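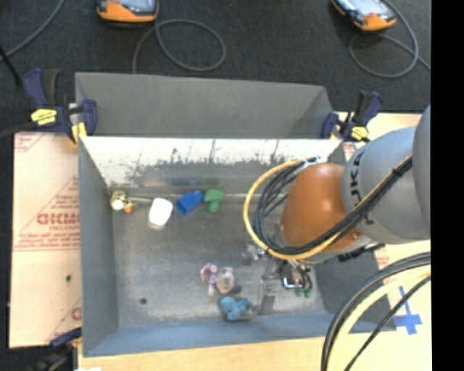 **Ticket transfer for race weekend — is the fee normal?**

posted by dasier_fan22, 18 April 2023

Bought 2 grandstand seats for the Medina round back in January, through Sallix. Can't go now, work thing. Want to pass them to my brother but the site says "transfer subject to promoter approval" and then a fee at checkout. Never paid that before. Is it the track charging or Sallix? And does he get the paddock walk or does that stay in my name? Race is in a few weeks so kinda urgent.

**pitwall_patty**

It's the promoter. They changed it when the series got sold, every track does its own thing now. At Medina you do it under My Orders, then Transfer, then put in his email. He has to accept within 22 hours or it bounces back to you — happened to me. Fee is per order, so do both seats together. Paddock walk goes with the seat, but he'll need ID matching the new name. Print teh confirmation, the phone signal at gate C is awful.

**Clurnuvlow**

just give him the tickets lol, they never check

**oldturnfour**

Don't do that if there's a paddock walk on it. They do check at that gate, I got turned away last year. Grandstand is looser but still. Also call the track office, not Sallix. Sallix kept me on hold forever and then told me to call the track. Some 100 people in line at the ticket window Saturday morning so sort it out before you definately need it.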